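Teaching two arms to handle a whiteboard: how we run our demonstration sessions

I've had the same few emails often enough now that I thought I'd put the whole routine on one page. It's for anybody with a pair of small arms on a bench who wants to teach them a job by driving them remotely, and who has got as far as plugging everything in and is now wondering what on earth to do first. I work on a little tool called Kinero, which records what the operator does and what the arms do, but nearly all of this applies whatever you use.

Pick a task with a clear beginning and end

A whiteboard is a lovely thing to start with. It's light, it's flat, it doesn't mind being dropped, and it gives each hand something different to do. Write down in one sentence where the board starts and where it finishes, then tape the sentence up where the operator can read it. Ours used to say "tidy the board", and everyone who sat down at the controls had a different idea of what tidy meant. We lost most of an afternoon to that.

Put some writing on it, too. A completely blank board gives the cameras very little to hang on to, and if you turn it end for end you can't tell by looking at the recording. Any old words will do, in ordinary handwriting, as long as you change them now and then so the arms don't come to depend on one particular phrase.

Set up the bench

Clear away whatever the task doesn't need. Then take each arm slowly out to the far end of its reach and back, watching the cables the whole way. You want enough slack for the wrist to roll over fully, and not so much that a loop droops down in front of the wrist camera. I like to do this with the power up and a cup of tea in the other hand, because it stops me rushing.

Check the grippers open to the same width on both sides, and wipe the fingertips. Chalky or greasy tips slide on a smooth board, and you'll spend the session blaming the operator.

Drive the first few badly, on purpose

Don't record anything for the first 15 minutes. Let the operator wander about, pinch the edge of the board, let go, nudge it, and get a feel for the delay between their hands and the arms. When they've stopped looking down at the controls they're ready.

For the real thing, bring one gripper to its edge first and let it settle, then bring in the other. If both close at once they tend to push against each other and the board skates off. Keep the fingers low and come in from the side.

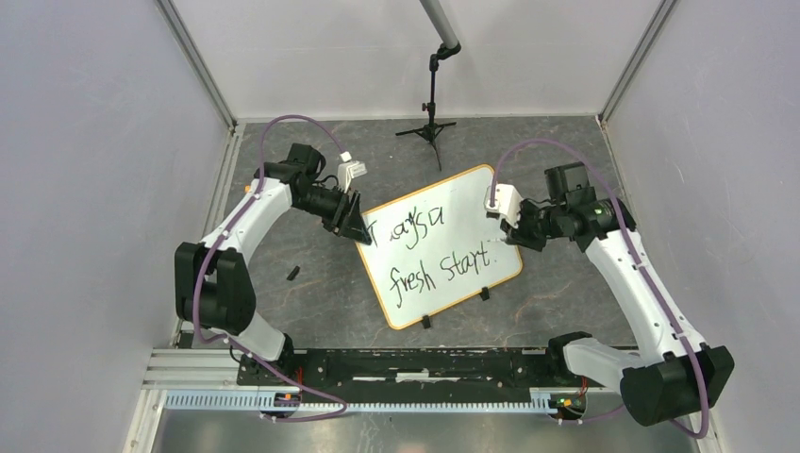
Liette Marchand wrote to say that she does it the other way about: she brings both arms in together and only staggers the closing, since she found the waiting arm gave her model a habit of hesitating. I tried it in March and I think she has a point — the motion is smoother — but it asks more of the operator. I'd still start beginners one hand at a time and move to her way once they're comfortable.

Whichever you choose, stick to it for the whole set. A mix of the two styles is harder to learn from than either one alone.

Record in short batches

We do 10 demonstrations, then stop and play them back. Look for long pauses, for a gripper that hovers and changes its mind, and for any run where the operator's own hand strayed into view. Throw those out straight away, while you remember what went wrong. Between runs, move the board a bit: turn it, slide it nearer, swap which end faces the front. The angle matters more than I expected, and a model that has only ever seen a square-on board will be quite lost when it meets a slanted one.

Our first decent whiteboard set came to 774 runs after the bad ones were gone. You may well get away with fewer if your task is simpler, so train on what you have and see how it behaves before you book another week at the controls.

Name your folders sensibly as you go. Operator, task, batch number, in that order, and a line of notes about anything odd, such as a lamp being moved or a finger pad replaced. It's dull work and I still forget it when I'm tired.

The settings file I use for two-arm sessions is on the Kinero downloads page, under "paired arms". If your controls feel sluggish with it, lower the smoothing value one step at a time and try the side-on approach again after each change.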